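Insertion trials on the second bench: a report for April

The work described in this entry was carried out in the shared workshop at Chu, where I have held a bench since last year. The arm is a second-hand unit which I bought jointly with Gitau Temba, and the control software, which we call Dremo, has been written in the evenings by the two of us. Members of the workshop have asked for a written account of progress, and I am placing it on my own page so that it may be read by those who do not attend the monthly meeting.

The purpose of the build is modest. The arm is to pick up a peg, carry it to a foam block, and lower it into the recess to which it belongs. A child of three can do this with a wooden toy. Our equipment has needed a good deal longer to learn it, and at the time of writing it succeeds often enough to be encouraging and fails often enough to keep us at the bench until the building closes at ten in the evening.

Foam was chosen over harder materials on the advice of Chang-ho Kwon, who had damaged two fingers of his own gripper on a steel plate and did not wish to see us repeat the expense. A foam block gives a little when the peg comes down in the wrong place. It also moves when pushed, and this was the chief fault of our first arrangement. The block is now held down with double-sided tape, renewed at the start of each session.

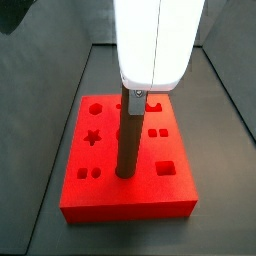

The second difficulty concerned the grip. When the peg is held near its upper end, a small error in angle at the finger becomes a large error at the tip. We measured this in the simplest way available, by lowering the peg on to squared paper and marking where it touched. The results were poor on the first evening and better on the third, after Farzana Arain suggested that the arm should pause briefly before the final descent so that any swing could settle. This pause has been kept. It makes each attempt slower and I have had one complaint about it, from my co-owner.

The log now holds 1074 attempts. Of these, 354 were made before the pause was introduced and have been set aside, as they were recorded with a different starting height and cannot fairly be compared with the rest. A further 61 were stopped by hand, in most cases because the cable at the wrist had caught. The cable has been re-routed and clipped along its length. I would ask anyone using the bench in our absence to leave the clips where they are.

Dremo itself has seen fewer changes. The search movement, in which the peg is drawn across the surface in a small spiral until it drops, now begins from the last good position and no longer from the centre of the block. Mwajuma Rweyemamu has read through this part of the code and found a sign error which had sent the spiral the wrong way round. It did no harm, but it has been corrected, and I am grateful to her.

There remains the question of the lighting. The results in the late afternoon differ from those obtained after dark, and we have not yet settled whether the lamp or the window is at fault. Gitau proposes to cover the window for a week. I have agreed to this, subject to the consent of the members at the neighbouring bench, to whom a note has been sent.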